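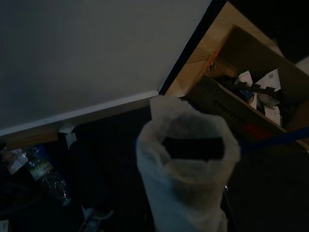
Der SV Skakomell informiert an dieser Stelle über den Stand vor dem Rückspiel der zweiten Runde des Nugroho-Pokals gegen den FC Tener. Das Hinspiel endete 2:2.

Der Kader für die Auswärtspartie umfasst 18 Feldspielerinnen und zwei Torhüterinnen. Mwajuma Nyanda steht nach abgesessener Gelbsperre wieder zur Verfügung und ist für die linke Außenbahn vorgesehen.

Cheftrainer Syahrul Latuheru: »Tener verteidigt zu Hause sehr tief. Wir müssen über die Flügel spielen und Standards vermeiden, wie wir sie im Hinspiel zweimal verschenkt haben.«

Bei erneutem Gleichstand folgen Verlängerung und gegebenenfalls Elfmeterschießen. Die Auswärtstorregel findet in diesem Wettbewerb keine Anwendung.

Dem Verein stehen 300 Karten für den Gästeblock zu. Abgabe zum Preis von 10 Euro in der Geschäftsstelle, Mitglieder werden bevorzugt bedient. Restkarten gehen am 26. Juli 2010 an den Gastgeber zurück.

Der Gästeeingang befindet sich an der Putellstraße. Das Haupttor bleibt den Heimzuschauern vorbehalten.

Korrektur zum ersten Beitrag: Das Hinspiel endete 2:2 nach 0:2-Rückstand zur Pause. Beide Treffer für Skakomell erzielte Nyandas Vertreterin auf der linken Seite.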